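4. Storing empty gift boxes

Keep rigid boxes from perfume, make-up and jewellery in the Davholm drawer insert. The long compartment takes boxes up to 256 mm.

1. Lay a clean cloth over the table before you begin. Grit on a bare top will mark a white box.
2. Take out any tissue, cards and ribbon and put them to one side.
3. Wipe each face with a dry cloth. Work from the middle towards the edges.

Caution: do not use spray polish on printed lettering.
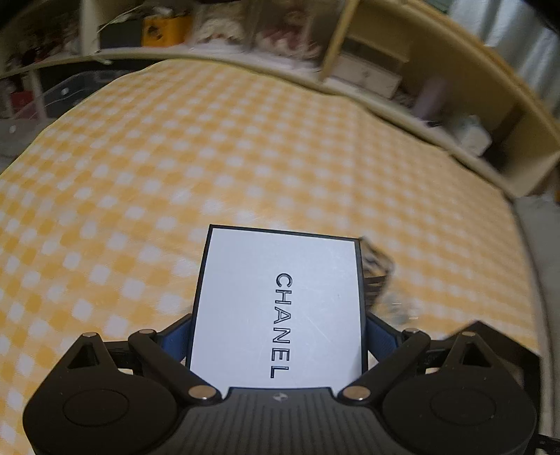
4. Hold the box by its two long sides when you move it. Pressing on the large face can dent the lid.
5. Place the box in the compartment with the name facing up — CHANEL and similar boxes are easier to find this way.
6. Slide the divider up to the box until it just touches, then press down to lock it.

Note: light scratches on a glossy white face will not wipe off. Leave them alone.

The divider is sold separately as part no. 473. For deeper boxes, see section 5.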